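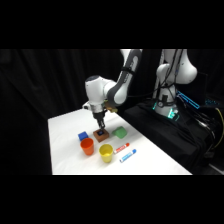

Table 2, small parts out. Cups, blocks, both markers.

September 21, 2022

Sorting out the tabletop set before it goes over to Okedach. Been putting this off. The Westetti bin had everything mixed in together, old set and new, so tipped it all out and started over.

Blocks first. Blue cube is fine, corners still crisp. Green arch piece keeps getting put down on its side, which is OK for storage but the inventory sheet wants it standing. Change the sheet, easier. Brown square one with the dark inset — weighed it twice, 396 g the first time and 251 the second, so the small scale is junk or I had my sleeve on it. Use the Windari scale tomorow. Do NOT write either number on the card.

Cups. Orange and yellow, same shape, wider at the rim. They nest if you push but then you need two hands and some swearing to get them apart. Pack them separate. Put a scrap of paper in each so they don't get squashed in the box. Washed both, label glue on the yellow one took forever, rubbing alcohol in the end.

Markers: red cap, blue cap. Red is going dry, streaky on the whiteboard, blue still good. Kept red in the set anyway bc the list says one of each. Order more. Caps have to be clicked all the way on, found the blue one half open on the shelf last week and again this morning.

White tabletop wiped down. Old tape residue along the wall side came off with the plastic scraper, don't use the metal one, it leaves gray lines. Black curtain needs a lint roller, shows every bit of dust. Asked about getting it cleaned back in February, no answer.

Cards: reprinted the whole batch, 477 was missing from the Onu list and two cards had the same color written on them. Total on the master list is now 3,336 lines incl. spares. Somebody should go through the spares, half of those are single caps and broken bits.

Still to do
– second weight for brown block
– foam for the box (check the offcuts under the bench first)
– red marker, get a pack
– fix "arch, upright" on the sheet
– tell Okedach the box is a day late

Ran out of packing tape at 5. Box is on the shelf by the door, lid just resting on it, don't pick it up by the lid.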